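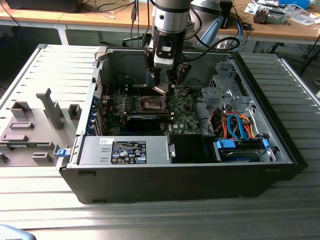

The arm over the open CPU socket, with the side panel off and the tower on its side.

Visit report: desktop disassembly and reassembly cell, Gillska open day, Dostport

July 2025 | Staff report
6 min read

The Gillska workshop at Dostport opened its doors to outside visitors for one afternoon, and we took one of the places. The invitation had promised demonstrations of robotic handling for computer repair and parts recovery. We went mainly for the Flosamura cell, where an arm works inside complete desktop computers. We have a refurbishment line of our own and wanted to see how far the handling of small parts has come.

Visitors were taken round in groups of 12. The tour began with a short talk on the aims of the project, which started in April and is planned in 3 stages. The first covers removal of memory and expansion cards, the second covers the processor, and the third covers cables. The cell is in the second stage. Cables have been left until last, and the speaker did not offer a date for them.

The processor task

The demonstration machine was a black desktop tower lying on its side on a slatted metal bench, with the side panel removed and laid flat to the left of it. The arm comes in from above. A two-fingered gripper hangs beneath the wrist, and for this task it has to carry a small, thin part down to a socket with the metal retention bracket lifted clear.

The difficulty lies in the approach. The motherboard has capacitors and heatsinks close to the socket, and a card sits across the board just below it. The power supply and the drive cage take up much of the remaining space in the case. A gripper that comes in at an angle will touch something before it reaches the socket, so the programmed path has the fingers descending vertically for the last part of the travel. The speed drops twice on the way down.

Placement is done in four steps: coarse position over the board, fine position over the socket, a pause for a check of orientation, then lowering and release. The check matters most. A processor turned the wrong way will sit on top of the contacts, and pressing it down will damage them. According to the team, the cell will refuse to lower the part if the check fails, and will return it to the tray. We asked whether the limit could be adjusted by the operator. It can, within a range set by the engineer.

The bracket is not yet handled by the arm. A technician lifts it before the cycle and closes it afterwards. We regard this as the main gap in the present process. Closing the bracket needs a firm sideways movement as well as downward force, and a two-fingered gripper is poorly suited to it. A separate tool is being drawn up.

Positioning of the case

There was a useful discussion about fixtures. Many handling cells rely on a fixed nest for each model of product, and that is of little use to a repair shop that may receive a different case every hour. The Flosamura approach is to put the tower on the bench, let the system find the board, and work from there. A case that is knocked during the cycle has to be located again from the start, and the team put the cost of this at almost 3 minutes. We would have liked to see clamps, even simple ones.

Cables were raised by another visitor. In a used machine the drive and power leads are seldom where the builder left them, and a loose one can lie across the socket. For now the technician moves them aside by hand before the arm is enabled.

Other parts of the visit

The second stop was the Haddad bench, which tests recovered power supplies under load. It is a conventional rig with manual connection and was of less interest to us, although the labelling system is well thought out. Each unit receives a code at intake and keeps it through to dispatch — we still use two codes and a spreadsheet to match them.

The third stop was a store room. Coffee was served there.

Points to follow up

Cost of the gripper fingers, and how often they are replaced.
Whether the orientation check copes with a processor that still has old thermal paste on it.
Drawing of the bracket tool, when released.
Noise level at the bench. We did not have a meter with us, and conversation beside the cell was possible without raising the voice.

Gillska expects to hold another open day once the cable stage has begun. Places are limited to 6 per company. We have asked to be put on the list, and would send someone from the cable side next time.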